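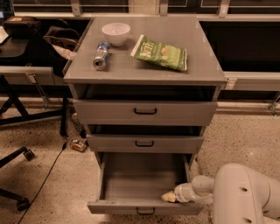 Bridascombe Museum of Computing and Flight – Gallery Inspection Checklist
Exhibit: Women of the Calculating Rooms
Inspector: Edit Pálfi
Date: 25 Mar 2018

Ratings: S = satisfactory, A = attention needed, N = not checked

1. Entrance and aisles
Main aisle clear to full width: S
Ramp handrail secure: S
Floor cable covers flat: A
Comment: Cover beside the wind tunnel panel lifts at one end. Refasten before the next school visit.

2. Wall panels and portraits
Hanging hardware tight: S
Security screws present: A
Comment: Portrait 17 is missing its lower left screw. The panel does not move under hand pressure. Replacement screws are on order from Jikton.
Lettering legible from wheelchair height: S

3. Display cases
Locks engage: S
Glass free of chips and cracks: S
Humidity cards read: A
Comment: Case 4 (handwritten trajectory worksheets) reads high. The card was replaced in September, so a faulty card is unlikely. Check the door gasket and read again after one week. If there is no change, move the worksheets to storage and put out the copies.
Light level at or below limit: S
Comment: Meter set to 100 lux range. All cases with paper were read with the blinds open.

4. Hands-on stations
Mechanical calculators, covers fitted: S
Carriage travel free of pinch points: A
Comment: Calculator at station 8 has a loose end stop. Taken out of use and tagged. Jalali will quote for the repair.
Slide rules, cursor glass intact: S
Headphone cords, no exposed wire: S

5. Oral history booth
Door opens from inside: S
Smoke detector test: N
Comment: Panel was in service mode. Drakilberg to test with the rest of the floor.
Seat fixings: S

6. Emergency equipment
Exit signs lit: S
Extinguisher pins and tags in place: S
Emergency lighting test: S

Open items from last inspection
Step edge strip at the film area – closed.
Transcript binder rings bent – still open. Pages catch when turned. Order a new binder.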